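My aunt left me 46 bracelets and no instructions. Milovan Popescu, who appraises estates out of a narrow office on Clellatgate, valued the lot at $900 and suggested, kindly, that most of that was the silver.

So on a Tuesday I tipped everything out on the spare bed and started sorting. The plan was pearls with pearls, bangles with bangles. Beads were to go wherever beads go, which in my aunt's case was under the couch.

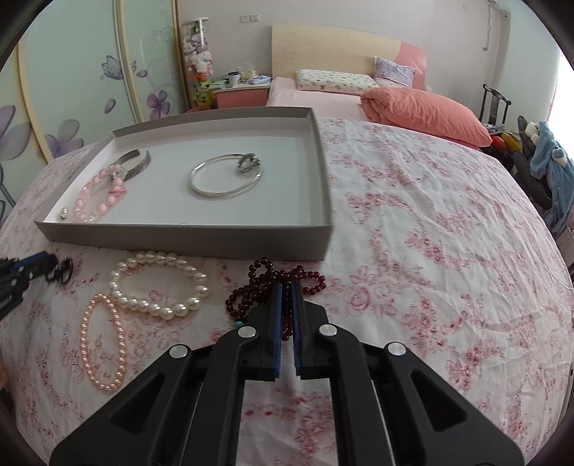 By 9 I had a system, and by half past I had a second system that contradicted it. Where does a cuff belong if you never wear cuffs? Popescu says to store pearls flat and away from metal. My aunt kept hers in a cookie tin with the spare keys – they survived six house moves and one flood.

I've kept the tin. The keys don't fit anything.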